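Talk notes: leaving a beat (food policy blogging, nine years in)

Slide 1. Say hi, wait for the coffee line to die down. Mention I'm losing my voice, so please sit close!

Slide 2. Title only, let it sit while I get going.
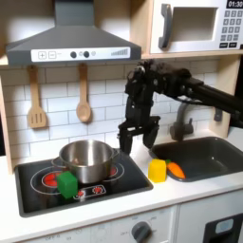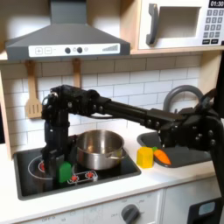
Toy kitchen, range hood and white tiles.

Slide 3. So, I wrote 1,765 posts on food labeling rules, mostly from one desk in Paderer, and in July I stopped. New job, new town, no drama. (Pause, someone always asks if I got fired.)

Slide 4. What I got wrong. I told readers on the last day. Bad idea! I had 19 emails before lunch, and half were from people at Drorkotel who'd been planning to send me their draft on shelf dates. Give folks a month.

Slide 5. The archive. I moved 1,359 posts to Flerko and left the rest, old event notices and so on. Took me 2 weekends and a lot of toast. Links broke anyway. Show the redirect sheet, skip it if we're past 20 minutes to the hour.

Slide 6. Handing over. The Espiritu newsletter took the labeling stuff, and they write shorter than me, thank goodness. I still read it every week and grumble at the headlines.

Questions. Repeat them into the mic. Water's under the lectern.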